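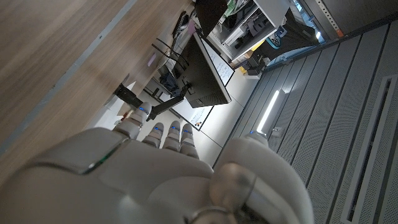
Chang-ho Moon

Speaker notes: Desks, cables and whiteboards in a shared workroom
2024-03-24

Start when the door is shut. Handouts go round at the end.

I look after the workroom at Pindano. Tonight is about the desk by the whiteboards, and how we set up a desk that several people use in one week.

Desk top first. Ours is light brown wood with a grey strip along the edge. It's large, and people fill whatever they are given. The rule we settled on is that the top goes back to bare wood at the end of a shift. Pens and mugs go in the trolley.

Monitor arm. Point to the black arm coming in from the desk edge. We had stands until May last year. The arms let you swing the screen round to a colleague and get the space under it back. Check the clamp every month, they do work loose.

Cables. Black ones, in a tangle, past the far edge of the desk. Say plainly that this is the part we haven't solved. Kesberg sold us a tray and it was too short. The next try is a longer tray with labels at both ends of each lead. Ask if anyone in the room has done this with a desk that gets moved.

Sticky notes. There's a pink one near the cables. Our agreement is that a note with no name on it can be thrown away by whoever finds it. Pause for questions, there is usually one about this.

Coats and bags. Mention the dark blue bundle below the cables. Hooks are on order from Dallico, 2 per desk.

Whiteboards. Black marker, small writing. Small writing is fine for whoever wrote it and hard on everyone else. Anything meant for the group now goes on in letters you can read from the doorway. Magnets stay near the corner of the panel, red, blue and black together.

Cost. Whole room came to 1,505 pounds, arms included. We had planned for 1,000. Hyun has the breakdown if people want it.

Skip the bit on lighting if we are past the half hour.

Questions, then handouts.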